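Kendent Bench Practice Kit, second edition
Reviewed by Danylo Stasiv
2 September 2019

The Bench Practice Kit is a set of working rules for people who run a small robot arm on a table. It comes as a ring binder with 13 rule cards, a pad of log sheets, a roll of marking tape and a folded wall chart. There is no software in it. Kendent sells it to teaching labs and small test rooms, and we bought ours at Prondcombe after two people on the same bench turned out to have different ideas about what "ready to run" meant.

We used the kit for roughly 300 runs on a kitchen-style table: plates, a bowl, a colander, toy fruit, a ketchup bottle, that sort of thing. Three of us took turns. Ismael Bragança and I ran the arm, and Guido Caputo filled in the sheets and did the arguing.

What it covers

The cards go in the order of a working day. Power and stop button first, then mounting, cables, table layout, camera checks, gripper checks, the run itself, and shutting down. Each card has a short rule in large type on the front and the detail on the back. The fronts are good. "Hands out before power in" needs no second reading. The backs vary. The card on mounting is clear and has a table of bolt checks you can tick off with a marker. The card on speed limits tells you to pick a "suitable" limit and gives no help with picking one, so we went on using our own.

Kendent says on the first page that the kit doesn't replace a risk assessment or the arm maker's manual. Take that seriously. I have seen one lab treat a wall chart as the whole of its safety paperwork, and this chart is handsome enough to tempt people.

Table layout and cables

These are the cards we got the most from. The layout card asks you to write down what is on the table before a session starts, including the things the arm will not touch. We had always listed the target objects and left out the rest. With a toaster oven and a few pots near the edges, the rest matters just as much. An arm reaching for a plate doesn't care which items you thought of as background.

The edge rule is stricter than ours was. Anything that sticks out past the table edge goes on the sheet as an "edge item", with a note on whether it is to stay there. You are allowed to leave it. You just have to say so, and the next person has to initial it. Guido liked this. Ismael thought it slowed him down, and for the first few sessions it did.

The cable card says to trace every cable from the gripper back to the base with your eyes before each session, then move the joints slowly to the far ends of the task and look again for loops. It's a dull job and worth doing. I do wish the card said more about cables lying on the table itself, which get one line at the bottom.
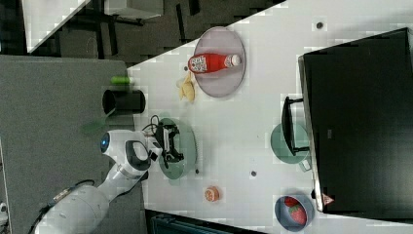
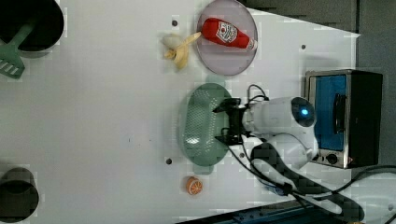
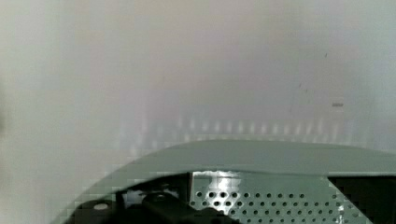 Top: gripper over the green plate. Middle: gripper over the colander. Bottom: wrist camera.

Camera checks

The kit has two cards for cameras, one for fixed views and one for wrist views. The fixed-view card asks for a still before each block of runs, kept with the log sheet. We used those to settle what had been on the table. In the plate shot the black cup hangs partly past the left edge, and that is an edge item under the Kendent rule. So is the toaster oven in the colander shot, which sits partly beyond the far edge. The same picture has a pair of black cables trailing down across the tabletop, so it is a fair test of that one line at the bottom of the cable card. The line says "keep clear of the working area" and never says how the working area is to be marked. We ended up using the tape from the kit.

The wrist-view card is weaker. It asks if the view is "clear and useful", yes or no. Look at the wrist picture. The upper part is pale and out of focus, and lower down there are rows of small round holes with a bright patch of glare washing out several of them. Is that clear and useful? Guido wrote yes and Ismael wrote no, on the same form. I'd want separate boxes for focus, glare and what the camera can see of the thing being handled. We have added them by hand.

Log sheets

One sheet per block of runs, with space for the operator, the object list, stops, changes to the layout and anything odd. The paper is thick and takes pencil well. The space for stops is too small. The sheet gives you four lines, and a bad afternoon fills those before the first coffee. We stapled on extra pages.

I also have a complaint about the result column. It only offers "done" and "not done". An operator who steps in to nudge a plate has to choose one of those – there is no third box – and people choose differently. Our rule now is that any touch by a person makes it "not done", with the reason written next to it. Kendent should print something like that on the sheet.

Compared with Bondo

Before this we used the Bondo checklist, a single laminated page. It is cheaper and faster, and for a room with one trained operator it may be all you need. Bondo says nothing about edge items or handing a bench over to somebody else, though, and those were our two sore spots. Cleiton Xavier, who runs a bench in the Bittencourt building, keeps Bondo by the stop button and the Kendent binder on the shelf for new starters. I can see the sense in that.

Build and small things

The binder rings are stiff. The cards wipe clean. The marking tape holds well on a smooth white table and comes off without leaving much behind, but the roll is short and refills are only sold in packs. Two cards in our copy had the same number in the corner. I wrote to Kendent, and Anselmo Godoy from their office sent corrected ones along with a note that a revised wrist-view card is planned for December.

Who should buy it

Labs where more than two people share an arm, or where the table layout changes often. If you work alone on a fixed setup, get the Bondo page and spend the rest on better lights.

Good: card fronts, layout sheet, edge rule, mounting checks.
Not so good: speed card, wrist-view card, room for stops, price of tape.

Score: 4 out of 5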